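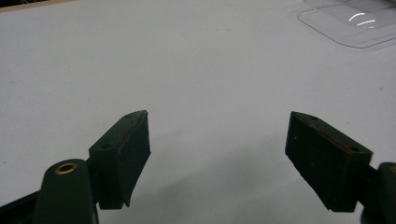

3.2 Preparação da superfície de instalação

O purificador de bancada Soneter deve ser instalado sobre uma superfície plana, estável e nivelada, com capacidade para suportar o peso do aparelho com o reservatório cheio. Recomenda-se um tampo liso e de cor clara, como o tampo branco da figura, no qual eventuais gotas ou resíduos de carvão são detetados com facilidade. Superfícies estriadas ou revestidas a tecido não são admitidas.

1. Desligue o aparelho da corrente e retire os materiais de proteção.
2. Limpe o tampo com um pano húmido e seque-o por completo.
3. Coloque o aparelho na posição definitiva, mantendo 3 cm livres na parte posterior.
4. Encaixe o cartucho filtrante e rode-o até ao batente.
5. Encha o reservatório com cerca de 500 ml de água fria e inicie o ciclo de lavagem. Rejeite a água obtida.

Nota – o primeiro ciclo pode apresentar água ligeiramente escurecida. Repita o passo 5 até a água sair límpida.

CUIDADO: Não utilize água quente. O cartucho perde a garantia se for exposto a temperaturas superiores a 51 °C.

Os pedidos de cartuchos de substituição devem ser dirigidos ao serviço técnico Medve, com indicação da referência 98.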